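July
By the Urnetlow Library kids desk
Print this page | E-mail this page

What's a blurb?

Flip a book over. See those few lines on the back? That's the blurb. Short. Bossy. It wants you to open the book.

Who writes it? Usually not the author! Mostly someone at the publisher – the company that makes the book. They read the whole story, then squash it down. A book can have 700 pages. The blurb gets maybe a paragraph or two. Hard job.

What goes in:
Who the story's about. Where they are. What's gone wrong. Then often a question, like "Will she get home before the gates close?"

What stays out – the ending. Giving it away is called a spoiler. Also most of the side charaters, too many names and your brain gets tired.

Say there's a book called The Gates of Lorkero. It has 27 chapters, two dragons, a war and a girl called the Mapkeeper. Blurb might go: "The Mapkeeper is 11. Her map is wrong. And the dragons of Lorkero know it." Done. You don't know much, but you kind of want to.

Sometimes there's a line of praise too, from another writer or a newspaper. "I couldn't put it down!" Thats called a quote, or a puff. Some people call it a blurb as well, which is confusing, sorry.

Try it: pick a book you love. Write its blurb in three sentences. No ending! Read it to a friend who hasn't read the book and see if they ask for it.

Best ones go up on the Engelhardt Room wall until the start of 2027.

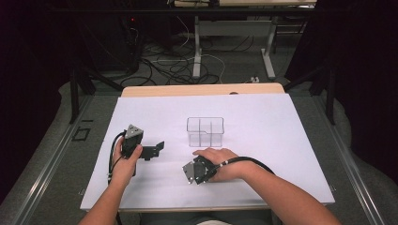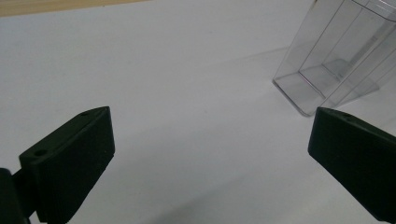 Both pictures: white work surface, with a little tan showing past the far edge.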